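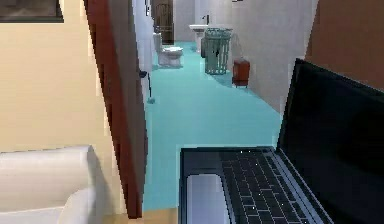 Penano Season 4: jury vote thread (spoilers through the finale)

tidewrack
Starting a fresh thread because the old one hit 764 replies and half of them were about the host's boots. So, the finale. Two people at the end, one of them played, one of them mostly made soup, and the jury went with soup. Discuss. Try to keep it civil until at least page 2.

gullible_travels
The soup was strategy. You feed people for a month and then you ask them for a vote. I would have voted for the soup and I only watched it.

tidewrack
I knew you'd be first in here.

mossback
Soup didn't win a single challenge. Soup was on the wrong side of the Besenau beach vote and only survived that one because somebody misspelled a name and they had to redo it. I like an underdog as much as the next person, but that's a clerical error with a million-dollar smile.

ladder_match
The redo wasn't what saved them. It would have been a tie anyway, and under the tie rule the older tribe member stays. Go back and watch the last ten minutes.

mossback
I have watched the last ten minutes. The tie rule only kicks in after the merge, and they hadn't merged.

ladder_match
They merged at the start of that episode. The flags changed.

mossback
The flags changed because of the storm. The merge feast is the NEXT episode. There's a whole pig.

ladder_match
OK, I forgot about the pig. I withdraw the tie rule. I still think soup deserved it.

pantsonfire88
Can somebody explain to me why the jury questions get shorter every year? Season 2 had that one juror who talked for what felt like a school board meeting and it was the best television I saw that summer. This time everyone got one question, and three of them used it to say they weren't bitter.

gullible_travels
"I'm not bitter" is the traditional opening remark of the bitter.

tidewrack
Blame the edit. They had to leave room for the Juria reveal. All that drumming, helicopter shots, and then the big news is that next season is on a slightly different beach.

hexnut
Juria isn't a beach, it's mostly cliffs. My guess is they're bringing back the climbing challenges, which would be the first good idea since they dropped the food auction.

pantsonfire88
The food auction was terrible. You're remembering the one time the guy bid everything he had on a covered plate and it was a lemon.

hexnut
Yes. That is what I'm remembering. One perfect lemon is worth a season of puzzle tables.

mossback
Back to the vote, please. My issue isn't even that soup won, it's that the show spent eleven episodes telling us the other one was a genius and then acted surprised in the last five minutes. If seven people dislike somebody that much, I'd like to see one scene of it before the urn comes out.

quietcoyote
Longtime lurker. There is a scene. Episode 4, right after the water challenge, the genius takes the dry blanket and goes to bed without a word to anyone. You see two of the future jurors look at each other. It's over in a second and there's music on top of it, but I remember thinking, well, that's two votes gone.

mossback
Huh. OK, that's annoying. I'll have to rewatch that one.

ladder_match
A blanket lost it and soup won it. Some game.

gullible_travels
I've been saying this since the Kalogeropoulos season. Be warm, be fed, shut up about your resume.

tidewrack
The Kalogeropoulos season was won by a man who hid everyone's shoes.

gullible_travels
And then he gave them back! People were so grateful! You're making my point for me.

pantsonfire88
I don't think he gave them all back. Wasn't there a sandal still missing at the reunion?

hexnut
There was, and the owner wore one sandal to the reunion as a protest. Best dressed person there.

mossback
Rewatched episode 4. The look is there. I'd call it one juror and one person getting sand out of an eye, so quietcoyote gets half credit. I still say the edit hid it.

quietcoyote
I'll take half.

tidewrack
Applications for Juria open in July, for anyone here who thinks they'd do better. The form wants a two-minute video and your biggest fear. mine is going to be a jury with opinions about blankets.

hexnut
I applied last time. Didn't hear back. In fairness I spent most of the video on the lemon.

mossback
Then I'm voting for hexnut. But I want it on record that the pig was the next episode.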